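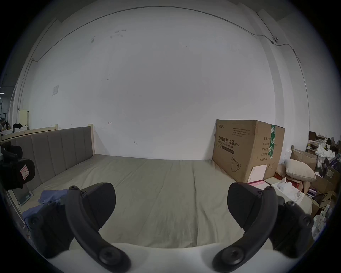
Handheld gripper demos for cloth – policy grabs the sheet instead of the cloth, is this a data problem or a method problem?

posted by Harard in Manipulation / Learning from demonstration

Trying to reproduce a result from a workshop paper on picking up crumpled cloth from beds. Same recipe as theirs: wrist fisheye only, two-finger gripper, image in, short chunk of actions out. They report it holds up in homes it never saw. Mine doesn't.

What I have: 672 demos, all bedrooms, all by hand. Trained overnight. In rooms from the training set it gets the cloth most of the time. In a new room it goes down too early and closes on the fitted sheet, or stops a couple inches high and closes on nothing. Never anything in between.

Loss looks fine. Validation looks fine too but I split by episode, so same rooms in both. Do I just need more demos? Was going to do another 200 this week, before I burn the time I'd like to know if its worth it. Using Skumotent for the camera tracking if that matters.

Ghumman
Split by room, not by episode. Right now your validation number tells you nothing about new rooms. Do that first, takes ten minutes, then retrain and look again. I'd bet the curve goes flat or turns up early.

On the 200: depends where. 200 more in the same bedrooms, no. We ran this last May with a towel task. Held the total at 900 demos and only changed how many rooms they came from. More rooms won by a lot, and past a certain point extra demos in one room did nothing we could measure. Small study, one task, one gripper, so don't quote it as law.

Also the height thing. With one wrist camera the policy has to get depth from how stuff grows in view, and a plain smooth sheet gives it very little. In your known rooms it's probably reading height off the walls and furniture. New room, that's gone. Two things that helped us:
Vary the start height and angle a lot. People get lazy and start every demo from the same spot.
Feed 2 frames instead of one, spaced apart a bit. Gives it some motion to work with.

Don't tidy up before recording either – clutter is good here. Boxes on the floor, stuff on the walls, leave all of it.

skumotent_user_4
check your calibration. had same problem, was calibration

Grulero
Second the room split. Calibration is a fair point too even if the answer above is a bit short. If the tracking scale is off between sessions then "down by this much" means something different in each room, and you get exactly the too high / too low thing. Easy test: move the gripper along a tape measure, same distance, at the start of every session, and compare what the tracker says. Ours drifted when the walls were blank white, not enough for it to lock on to. Throw out the bad sessions, don't try to rescale them, I lost around a week on that.

One more, latency. If the delay on your robot isn't matched to the recordings the fingers close late and it looks like a height error. Play one of your training demos back on the arm open loop, same bed, same cloth. If that misses, it isnt the policy and no amount of new data will fix it.

Harard
Did the room split. Validation turns up after a few epochs, so yeah. Tape test is next, will post the numbers when I have them.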